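Automation in a Staff Kitchen: What Changed for the People on the Line
Final report, Work and Technology seminar
Submitted by Tolera Gebreyes and Anong Yensuk

3. Setting and method

Our site was the breakfast kitchen at Cladell, a contract caterer that feeds the day shift of a packaging plant. The kitchen puts out 318 trays on a normal morning. Until last year all of them were assembled by hand. Cladell then began moving the simplest steps, such as handling toast and placing items on plates, to two robot arms supplied by a firm called Skurna.

We visited during June, starting at 5:30 a.m. when the first trays go out. We interviewed the kitchen lead, Hernán Correa, and two line workers, Rigoberto Ñahui and Nilton Ayala. We also read the shift logs, which gave us 1,029 entries to sort. An entry is made whenever a person has to step in and help the arm or fix a tray.

4. Findings

4.1 New tasks

The arms learn from examples that people record with a hand-held gripper. The worker squeezes the gripper, picks up the item and moves it the way the arm is supposed to. At Cladell this recording is done by the line workers themselves, at a practice table away from the line. Ayala spends the last hour of his shift on it. He said the motions are easy but have to be slower than he would normally work, and that his wrist gets tired in a different place than it used to.
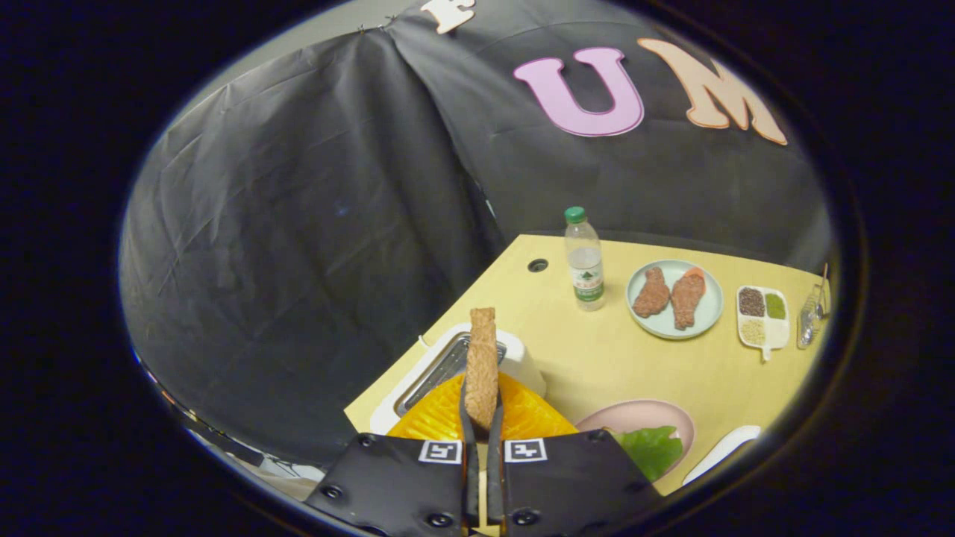
Toast was the item workers brought up most. A person adjusts to a thin or crumbly slice without thinking about it, and the recordings have to cover those cases too. Ñahui told us he had never considered how he held a piece of bread until he was asked to show it over and over. He was also the one who suggested recording bad slices on purpose, and the logs show fewer toast entries after that was done.

4.2 Pace and breaks

Before the change, workers set the pace among themselves. If someone fell behind, the next person slowed down. Now the arms run at a fixed speed and the people downstream have to match it. Both line workers mentioned this before we asked. Correa agreed that it was a problem in the first weeks and said he can now pause the arms from his station – he does so mostly during the last half hour.

4.3 Jobs and pay

No one was laid off while we were there, but one position was left open when a worker moved away. Recording time is paid at the regular line rate. Ayala thinks it should be paid more, because it is training work. Correa said he has raised this with the office and has no answer yet.

4.4 What the logs show

Of the entries we sorted, 118 had no cause written down. We left these out of the comparison. Dropped or crushed food was the most common cause in the rest, followed by trays in the wrong position.

5. Limits

We studied one kitchen and spoke with three people, and Correa was present for part of Ñahui's interview. We had hoped to visit a second site, Guillot, where the same arms are used for lunch service, but could not arrange it before the deadline. Our interview questions are in Appendix 2.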